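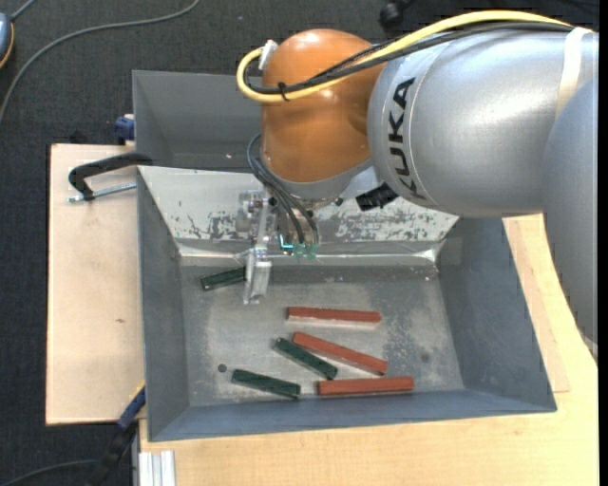
Gripper trials, Sellville — speaker notes

Start with the question we got from Parsa: can one gripper do mixed blocks out of a bin without someone nudging them? Keep it short. Thank Forough for the rig.

Setup. KUKA arm, metal bin, red and green blocks, same camera position all through. 3 grippers, 300 picks each. Blocks tipped in by hand, no tidying. Say that twice, people always ask.

Clear fingers first. Soft enough to slide in beside a block — good along the walls, poor when two blocks touch. Rónán thinks tip shape, I think approach angle. Let him argue it in questions.

Suction next. 99 drops, nearly all on scuffed blocks. Pause here for the chart.

Parallel jaw. Strongest hold, but it hit the wall of the bin four times and Onni had to reset the contoller. Don't dwell on it.

Cables!! Hoses need slack at the wrist or the last joint runs out of turn. Clamp the bins down too. Wian has the clamp list if anyone wants it.

Next — the Faltport camera, same blocks, October if teh mount turns up. Questions, then hand over to Þröstur.

Last updated: October, 16:40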